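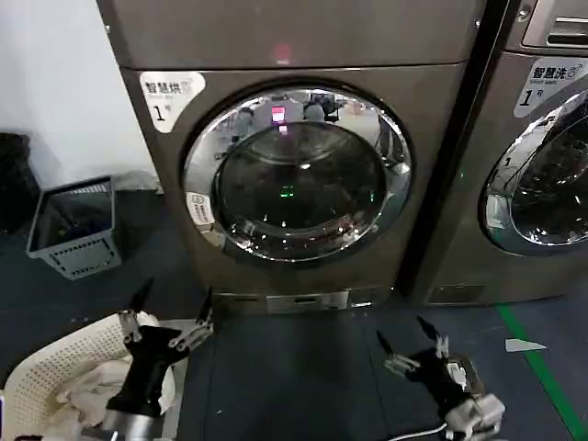 Itwood opens shared laundry room at Padov building

Housing operator Itwood has opened a shared laundry room on the ground floor of its Padov building, which has 95 apartments. The room went into use in January, replacing the coin-operated machines in the basement.

Dryers and washers stand side by side in matching bronze-gray metal housings. Each has a round door with a chrome ring and dark glass. White stickers on the fronts carry the machine type in Chinese characters, with "Smart wash" repeated in English on the washer, and a number. Residents need that number when they book or report a fault.

Booking is handled through Otumel, the system already used for parcel lockers in the building. A slot covers one wash and one drying cycle and can be held for up to 2 hours. Unclaimed slots are released after ten minutes.

Cavalcanti, the contractor for the fit-out, laid new drains and a separate power supply for the dryers. The basement room shared one circuit with the corridor lighting, and only one dryer could run at a time.

Itwood put the cost of the electrical work at 3,120 euros. Total spending on the room was not released. The operator expects over 200 loads a week once all tenants have been registered.

The basement room is closed and will be converted to bicycle storage. Unused tokens can be returned at the building office until the end of March.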